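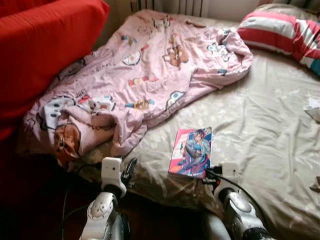 Oratile Modise asked this morning whether the assessment of the Zemier bed-making service could be finished before the November purchasing round. My answer was that it could, provided the supplier answered the open questions on maintenance in writing. The reply was entered in the evaluation log together with the question.

12 October 2026. Evaluation of the Zemier two-arm unit, continued at the Turnwood apartment. The service is offered on a monthly contract and is intended for supported housing, where staff time for bedding and light tidying is limited. The trial covers bedding only. Kitchen and laundry work are listed in the brochure as later additions and were not considered.

The contract papers were reviewed first. The standard plan provides for 57 hours of operation per month, with unused hours lost at the end of the period. The Department has asked that they be carried over. Training for two members of staff is included in the fee; training for any further staff is charged separately, at a rate that does not appear in the price list. I have requested the rate.

The bedding for the trial is ordinary household bedding, as the terms of reference require. The pink blanket with the cartoon print was kept for this stage. A soft, thick cover with a busy pattern is a common item in the homes we serve, and the earlier demonstration at Fomside used plain white linen throughout.

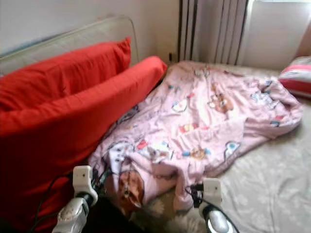
Photo: Turnwood trial file, Zemier evaluation

The supplier's manual states that the bed should be approachable from one long side and the foot. Several of our apartments do not meet this condition, and I have noted that a site survey should form part of any order. The manual also advises that loose reading matter and small personal articles be removed before work begins. In my view this instruction belongs on the resident's information sheet, in larger type, and not only on page 6 of the operator's guide.

Cable routing was discussed by telephone with Mkhize, the firm that would hold the maintenance agreement. They propose an inspection every 607 operating hours. Under the standard plan that interval would be longer than ten months, and I do not consider it suitable for equipment used beside a bed. I have asked for a fixed calendar interval

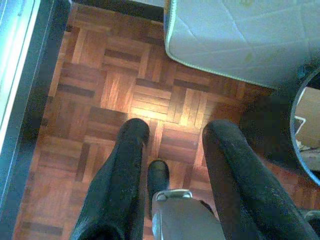
to be written into the agreement, with a separate check of the gripper fingers by our own staff. Mkhize did not object but wishes to see the checklist first. A draft is to be sent to them with the minutes.

The remainder of the afternoon was given to the scoring form. The present form has one line for "handling of covers," which is too broad. I have divided it into grasping, spreading and final appearance, each to be marked separately by both assessors. Residents' opinions will be collected on a different sheet and will not be combined with the technical score.

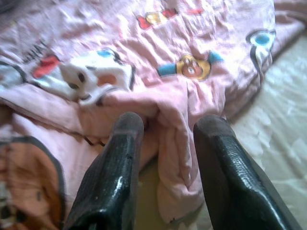 Gripper fingers at the printed pink fabric, Turnwood.

Outstanding items: the rate for additional training; the carry-over of hours; the supplier's statement on replacement finger covers, including price and delivery time. The insurance certificate was received and filed. Oratile Modise will prepare the resident information sheet, and I will revise the section on site surveys before the next session.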